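La puerta de al lado

La antigua inspectora nos recibe a las 4 de la tarde en la cocina de su casa, en las afueras de Jaltport, con el café ya servido y una carpeta de recortes que al final apenas abre. Pasó buena parte de su carrera en la unidad de delitos contra las personas y le tocó, entre muchas otras investigaciones, la del tiroteo en el portal de la calle Donia, en el que un vecino abrió la puerta a un supuesto técnico de la compañía del gas y resultó herido de gravedad.

«Lo primero que recuerdo es el ruido de la escalera», cuenta. «Todo el mundo quería ayudar, todo el mundo había oído algo, y tú tienes que escuchar con mucha paciencia, porque la gente asustada lo cuenta todo mezclado, lo que vio ella y lo que le ha dicho la del tercero.»

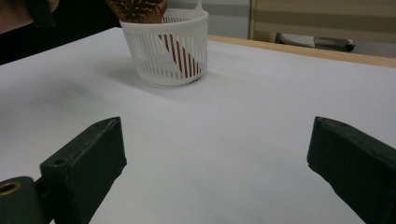
En aquellos primeros días, su equipo tomó declaración a 145 personas entre vecinos, comerciantes y conductores del autobús. Ella insistía en volver a las casas una segunda vez, sin prisa y sin uniforme, y aceptaba siempre lo que le ofrecieran (todavía hoy, dice riéndose, no puede ver una magdalena). Fue en una de esas segundas visitas cuando una señora mencionó una furgoneta aparcada frente a los almacenes Natell con el motor en marcha. «No lo había dicho antes porque le parecía una tontería, la pobre. Y con eso empezamos a tirar del hilo.»

Hubo un detenido a los cinco meses y una condena más tarde, aunque de esa parte habla con menos ganas. Prefiere hablar de la familia, con la que aún se escribe por Navidad, y de lo mal que se explicaba entonces a las víctimas en qué punto estaba su caso. «Llamaban y les decíamos que no había novedades. Yo misma lo dije muchas veces, y ahora me da vergüenza, porque siempre se puede decir algo más, aunque sea poco.» 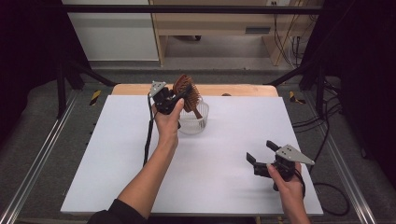
Según Nkosi, que se ha sumado a la charla a media tarde, aquello cambió menos de lo que se cree: las familias siguen enterándose de demasiadas cosas por la prensa, y quien atiende el teléfono en comisaría casi nunca ha leído el expediente. La inspectora asiente despacio y le da la razón en lo segundo. En lo primero discuten un buen rato, con mucho cariño, mientras el café se enfría. Ella defiende que los periodistas locales se portaron bien y que uno retuvo durante cuatro días un dato que habría echado a perder la detención.

Antes de irnos le preguntamos si ella abre la puerta cuando llaman. «Claro que abro, hijo. Pero pregunto quién es, y si viene del gas llamo a la compañía y que espere en el rellano lo que haga falta.»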